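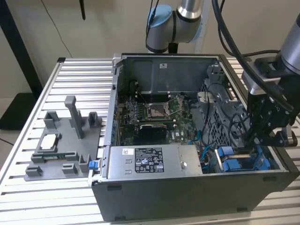

Open tower on its side, with the CPU socket lever raised.

Cleaning Out a Dusty Desktop Computer

A desktop that sits on the floor should be cleaned every few months. If you have pets or carpet, do it more often. Ours lives under the sewing table and I clean it in December and again before summer.

Shut the computer down, switch off the power supply and pull the plug. Hold the power button in for a few seconds. Lay the case down with the removable panel facing up and put the screws in a muffin tin or jar lid.

Take it out to the garage or porch if you can. Use canned air in short bursts and keep the can upright. Hold fan blades still with a finger while you blow. A soft 2-inch paintbrush, new and dry, gets dust off ledges and grilles. Keep the household vacuum away from the board.

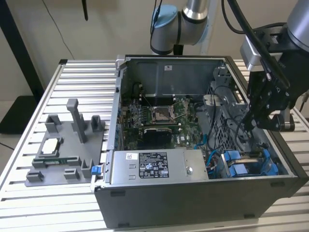
Most people can leave the processor alone. If the fan cooler does come off, the old thermal paste has to be cleaned away and replaced before it goes back on. Use a coffee filter and rubbing alcohol, 90 percent or better. Paper towels shed lint. Never wipe or brush inside an open socket. The contacts bend very easily and are hard to straighten.

Dust filters on the front or bottom usually slide or snap out. Rinse them in the sink with a drop of dish soap and let them dry overnight. A damp filter should not go back in.

Before closing up, check that no cable is resting against a fan. Put the panel on, plug in the power cord and monitor first, and start it up. If nothing shows on the screen, turn it off, unplug it and press the memory sticks firmly into their slots.

Canned air keeps for years. Store it away from the water heater.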